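Employees > Workplace Changes > Bracket Station FAQ

Frequently Asked Questions: Automated Bracket Handling at the Mirden Plant

Filtbridge has prepared these answers for employees in assembly and packing. Questions not covered on this page may be sent to Jinfeng Ding, Workplace Transition Office.
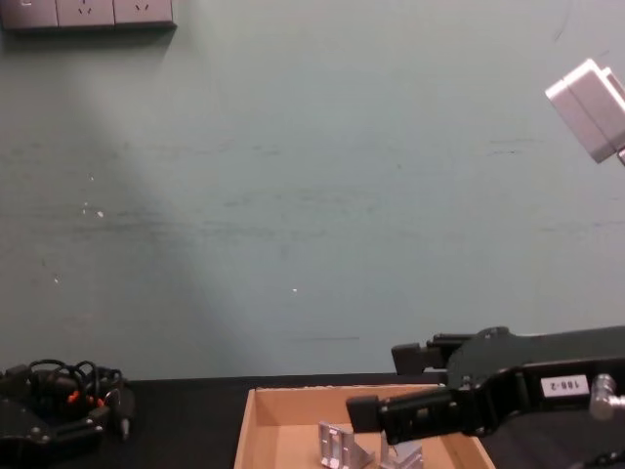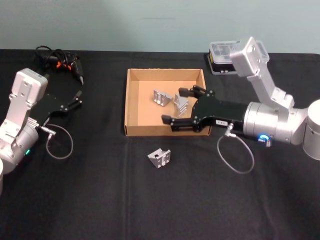 Aluminum brackets in the cardboard tray at the bench station, with the grippers of the two arms.

Will any positions be eliminated?
No. The 17 employees now assigned to bracket handling keep their job grade and base pay. Four of them will move to station operator duties in March – the others remain in assembly or may apply for open posts in inspection.

What does a station operator do?
The operator loads trays, starts and stops the arms, clears misplaced parts, and signs the shift log. Operators do not repair the arms. Repairs are handled by the maintenance group under Zhenhua Shen.

Is training required?
Yes. Operators complete the Wodia course, which is given during paid hours. Employees who do not pass may repeat it once without any entry in their personnel file.

Will production targets change?
The target stays at 1000 brackets per shift until the end of the trial. Stoppages of the arms are not counted against the operator.

May I reach into the tray while the arms are powered?
No. Press the stop button and wait for the operator panel to show that motion is disabled. This applies to supervisors as well.

Are employees recorded or timed at the station?
Station data is used to review the work of the arms. It is not used for individual performance ratings – see the notice posted in the Virág break room.

How do I raise a concern?
Speak with your shift lead or write to the Transition Office. Written concerns receive a reply within two working days.

Was this page helpful? 4 comments | 2 shares

This site uses cookies to remember your language and login settings. Accept | Manage settings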